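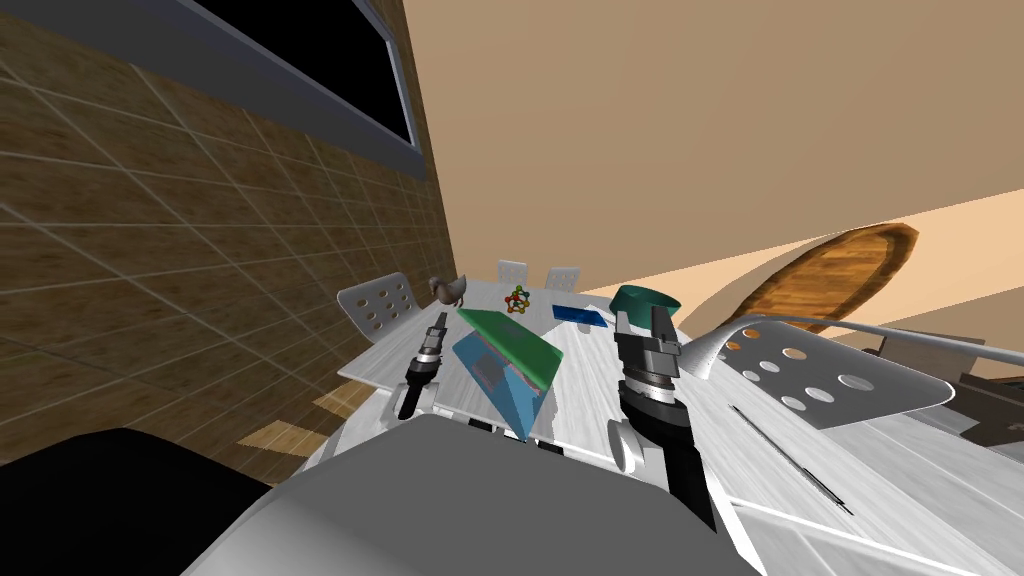 Visura 仿真场景中的 Zomix,机身前方为一张白色长桌,左右两侧夹爪形制不同

Zomix(双臂机器人)

Zomix 是一台由业余制作者雷纳尔多·萨蒙特(Reynaldo Samonte)发起、在共享工坊 Sison 内制作的双臂移动机器人,同时也指该机器人在仿真软件 Visura 中的数字模型。按照项目说明书第一页的措辞,两者“完全一致”。说明书第二页起逐条列出了两者不一致的地方。

Zomix 的设计目标是整理桌面和地面上的小件物品。截至说明书最近一次修订,它在仿真中能够较为可靠地完成其中一部分工作,实体机则能够较为可靠地开机。

目录
1 名称
2 历史
3 结构
4 夹爪
5 仿真环境
6 整理任务
7 控制软件
8 实体机现状
9 已知问题
10 评价
11 参见

名称

“Zomix”一名的来源有两种说法。萨蒙特本人称,这个词取自他早年给一台搅拌机改装件起的代号,那台搅拌机后来不再搅拌。另一种说法见于 Sison 的工坊留言簿,认为它是有人在标签机上按错键的结果,标签已经贴上,重打又要费一截色带。两种说法都未得到证实,萨蒙特对第二种说法的回应是把标签机锁进了柜子。

中文资料中偶见“佐米克斯”的译法。说明书的中文版通篇保留原文,只在索引里出现过一次译名,页码指向一页空白。

历史

项目始于萨蒙特在自家车库里的一次尝试。最初的计划是做一条装在书桌边上的单臂,用来递螺丝刀。车库版本的手臂完成了肩部和肘部,随后因为占用了停车的位置而搬往 Sison。工坊给它分配的位置在激光切割机旁边,这里每天下午排风机开动,凡是轻于一张垫片的零件都会自行离开工作台。

迁入工坊后,项目从单臂改为双臂。说明书对这一决定的解释只有一句话:“第二条手臂可以扶着第一条手臂拿的东西。”改动带来的直接后果是机身必须加宽,加宽后的机身通不过工坊储物间的门,于是 Zomix 从此常年停在外面,盖着一块防尘布。不少新来的会员最初把它当成一件尚未拆封的家具。

同年四月,实体机的肩部减速器在一次调试中打齿,替换件迟迟没有到货。等待期间,萨蒙特开始在 Visura 中搭建整机模型,原意是打发时间。替换件到货后在纸箱里放了很久,因为仿真里的 Zomix 已经走得比实体机远得多,而且从不需要润滑。此后项目的重心基本转到仿真一侧,这也是现存图像资料几乎全部为渲染画面的原因。

结构

整机由机身、两条手臂和两只夹爪组成。机身外壳为浅灰色,上表面宽而圆,部分外罩为黑色。萨蒙特把上表面设计成弧形,理由是平的顶面会被人放咖啡杯。弧形顶面启用之后,咖啡杯改放在电源箱上。

手臂由自制连杆与 Vekier 关节模块拼成。Vekier 是 Sison 内部流通的一套关节设计,图纸贴在公告栏上,任何会员都可以拿去加工,条件是把改动用铅笔标回图纸。经过历任使用者的标注,图纸上的铅笔线已经多于墨线,有几处尺寸需要对着窗户才能看清。Zomix 采用的版本被称为“窗户版”。

每个关节模块包括电机、减速器、编码器和一块驱动板。驱动板之间以一条总线串联,接线从机身出发,先到左肩,再一路到左腕,然后折返机身走右臂。这种走法使线束总长增加了不少,好处是任何一处接头松动时,两条手臂会按照固定的次序失去响应,便于排查。会员们称之为“点名”。

供电部分使用一组从旧电动滑板车上拆下的电池,满电时整机可连续运行大约 28 分钟。说明书建议把任何计划中的演示控制在这一时间之内,并为开场白另备一台录音机。

夹爪

Zomix 左右两侧的夹爪并不相同。左侧一只细长,颜色深,近顶部有带棱的金属色环箍;右侧一只粗得多,由黑、灰、银各色的筒形与方形节段叠成,顶端罩着一个深青色的圆壳。

两侧不对称的做法在业余机器人圈内引起过一些讨论。支持者认为细爪适合伸进窄缝,粗爪适合容纳更多机构,二者分工合理。萨蒙特的笔记给出的经过则朴素一些:细爪先做好,做粗爪时他已经有了新想法;等粗爪做好,他又有了别的新想法,但材料用完了。

在抓取方式上,项目主要采用平行二指结构,即两根手指始终保持相向,沿直线开合。这种结构在教材中往往占不到一页,控制起来也确实简单,主要麻烦集中在“夹住了没有”这个问题上。Zomix 用电机电流判断接触:电流上升即视为夹住。此方法对木块和盒子有效,对海绵会过于乐观,对手指本身卡住的情况则乐观到了极点。早期版本曾多次报告成功抓取,事后查明抓到的是自己的一段线束。

手指内侧的衬垫经过多次更换。实体机先后试过自行车内胎、鼠标垫和一种切菜用的防滑垫,其中以切菜防滑垫表现最好,缺点是工坊厨房因此少了一块垫子,至今仍在失物登记表上。仿真模型没有这个烦恼,摩擦系数直接写在配置文件里,萨蒙特把它写得相当慷慨。

夹爪的控制指令只有三种:张开、闭合、停。曾有人提议加入“轻轻地闭合”,经过一个晚上的讨论,这条指令被实现为“闭合,然后马上停”。它在多数情况下够用。 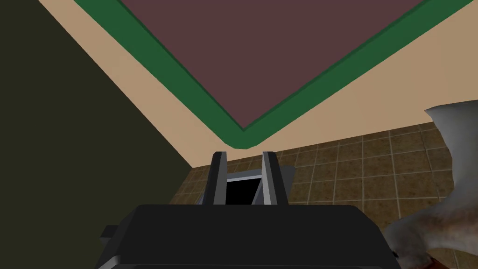

仿真环境

Visura 是一款可以在普通家用电脑上运行的机器人仿真软件,提供刚体碰撞、关节驱动和虚拟相机。Zomix 项目使用的场景文件名为“饭厅_最终”,此外另有“饭厅_最终_改”和“饭厅_这次是真的”两份,三者的差别没有记录,打开时需要凭经验挑选。

场景是一间室内房间。墙面有米色的素墙,也有一面贴着带浅色缝线的棕色方砖;白色长桌周围摆着靠背上开有圆孔的白色椅子。桌上的小件包括一只棕色的小鸭、一个由细杆和彩色小球组成的分子模型玩具,以及几件板状、盒状的东西。萨蒙特从未说明挑选标准。对照他的素材文件夹,可以看出大部分物品的文件名以字母表的前几个字母开头。

虚拟相机的安装位置沿用实体机的设计,其中一部分固定在腕部。腕部相机离夹爪极近,看到的画面常常有一大半是夹爪自己的外壳,物体在其余部分里斜着出现。初次接触这类画面的人通常会把头歪向一侧,看久了再歪向另一侧。项目组曾考虑在软件里把画面转正,后来发现手腕每动一下就得重新定义什么叫“正”,于是放弃,改为在说明书中建议读者“放松颈部”。

Visura 的碰撞计算默认使用简化外形,即以若干凸多面体近似表示物体。对盒子之类的形状,近似结果相当准确;对动物形状的素材,结果会使物体周围多出一层看不见的硬壳,夹爪会在离它还有一段距离的空气中被挡住。萨蒙特花了两个晚上调整某件素材的外形参数,最后把它挪远了一些,问题随即消失,日志中登记为“已修复”。

整理任务

仿真中的标准任务称为“整理”,要求机器人把指定的小件取起,放入一个浅盒或托盘。每轮任务限时 60 秒,超时即判失败。时限的依据是萨蒙特本人完成同一动作所需的时间乘以一个他认为公平的系数,系数的数值没有公开。

任务分为接近、对准、抓取、移送和释放等阶段。接近阶段由底盘和手臂共同完成,两者都有权决定往哪里走,偶尔意见相左,表现为机器人在原地作小幅度的来回摆动。会员们看到这种情形一般会安静地等着,据说催促没有用。

对准阶段是整个流程中最慢的部分。控制器先用机身相机给出目标的大致方位,再交给腕部相机细调。交接的一刻容易出问题:机身相机认为目标在正前方,腕部相机则可能只看见一块黑色的外壳和一片地砖。此时程序会命令手腕抬起、后退,再试一次。说明书把这个动作称为“重新观察”,日志里的函数名则是“叹气”。
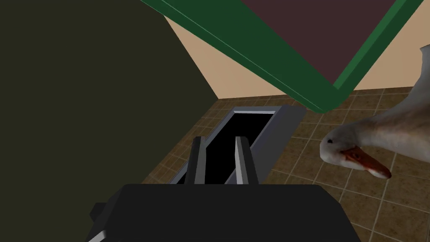 若细调成功,夹爪会沿手指所指的方向直线推进。推进距离由深度估计给出,误差主要来自深色表面:黑色的内壁在深度图上接近一个洞,程序无从判断洞底在哪里,只好按盒子的标称高度推算。标称高度由人手工填写,有一段时间填成了以英寸为单位的数值,夹爪因此养成了停在盒口上方很高处松手的习惯。改正单位之后,萨蒙特保留了旧参数,作为“谨慎模式”供选用。

移送阶段的路径规划以不碰到东西为首要条件,以不绕远路为次要条件。实际运行中,首要条件常使次要条件失去意义。有一条路径从桌子的一端出发,绕过全部家具,回到离起点一臂远的地方,被打印出来贴在工坊墙上,旁边有人用铅笔写了“风景不错”。

释放阶段只有一个动作,即张开手指。说明书为此留了九行,其中八行讨论物体在手指张开之后仍然不掉下来的情况。

控制软件

Zomix 的控制程序运行在一台旧笔记本电脑上,电脑合上盖子会休眠,因此盖缝里常年垫着一支记号笔。程序由三个进程组成,分别负责感知、规划和执行,进程间以文本消息通信。选用文本是为了便于阅读,后来消息多到没有人来得及阅读。

仿真与实体共用同一套规划代码,仅在执行一层切换。切换由配置文件中的一个开关控制,开关的默认值在不同版本里改过几次。曾有一次,萨蒙特以为自己在操作仿真模型,命令手臂快速挥过桌面,屏幕上毫无动静,身后的防尘布却飞了起来。此后,程序启动时会弹出一个确认框,询问“你回头看了吗”。

程序的错误信息保留了作者的写作习惯。较常见的有以下几条:

“找不到目标。也可能是目标不想被找到。”
“关节超限。请参阅图纸,最好在晴天。”
“夹爪报告成功,相机持保留意见。”

实体机现状

实体机目前停放在 Sison 的原位。右臂装配完整,左臂缺腕部外壳,裸露的接线用扎带固定。肩部减速器已经更换,更换下来的旧件被做成了镇纸,压着一叠待办事项,叠放次序为最早的在最底下。

实体机能够完成的动作包括上电自检、双臂归位和单侧夹爪开合。归位动作速度较慢,姿势略似某人从沙发上站起来之前的准备过程。工坊开放日期间,它一般负责在门口张合夹爪,参观者中的儿童对此评价很高,并倾向于把手里的零食递给它。电流检测对饼干的判断介于木块与海绵之间,取决于品种。

已知问题

说明书末尾列有问题清单,按发现次序排列,未按严重程度排序,理由是严重程度会随心情变化。清单中长期保留的条目如下:

底盘在瓷砖地面上转弯时,里程计会把砖缝算作前进。仿真中没有这一现象,所以仿真地图比实测地图短一截。

两条手臂同时伸向同一物体时,避碰程序会让双方互相谦让,直至超时。

腕部相机的曝光参数针对工坊灯光调定,傍晚过后画面偏暗。建议的解决办法是早一点来。

电池电量表在降到一半之前几乎不动,过了一半之后则显得很着急。

“谨慎模式”与“叹气”同时启用时,机器人可能一直不下手。有会员认为这已经不属于软件问题。

评价

Zomix 在 Sison 内部的口碑总体良好。常见的正面意见是图纸完整、接线清楚、说明书好读;常见的负面意见也针对说明书,认为它比机器人完成得更好。曾有邻近工坊的会员照着图纸复制了一只夹爪,装在自家的猫粮柜上,运转正常。萨蒙特把这件事记入项目成果,列在整机之前。

对于项目何时完成,萨蒙特没有给出日期。说明书的版本号仍以零开头,封底印有“下一版将介绍第三只夹爪”的字样,同一句话在此前各版的封底上都能找到。

参见

平行二指夹爪
双臂协调控制
机器人仿真
共享工坊
Vekier 关节模块(窗户版)

本条目的“成本”一节因收据褪色,暂缺。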